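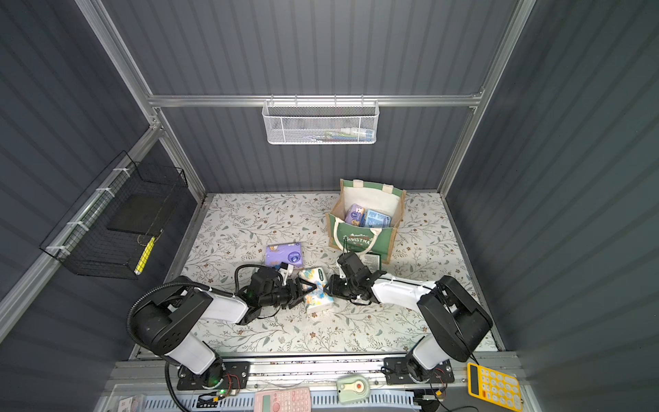 Can a robot decide for itself when it is safe to move? One young reader in Kurnero asked us this, and the short answer is no. People write the safety rules, and people check that they are kept.

The Hellen Learning Center teaches these rules to every class that visits its robot room.

Stay outside the frame. The metal bars and dark panels mark the robot's space. Hands, hair and sleeves stay out of that space while the power is on.

Know how to stop it. Before any work begins, each person must be able to point to the stop button. Anyone may press it, and no one is ever in trouble for pressing it.

Start slowly. Two arms holding one small pack of tissues must move together. If one pulls too hard, the pack may tear — so new tasks are always tried at low speed first.

Look after the wires. A cable that is pinched or worn must be reported to an adult. Children do not repair cables.

Wait before reaching in. When the arms stop, count to 30 and ask the adult in charge. An arm that is still may only be waiting for its next instruction.

Rules like these are called standards when many workplaces agree to follow the same ones. The Dalsgaard workshop in Vusau reads its rules aloud every February, and changes any that are hard to understand.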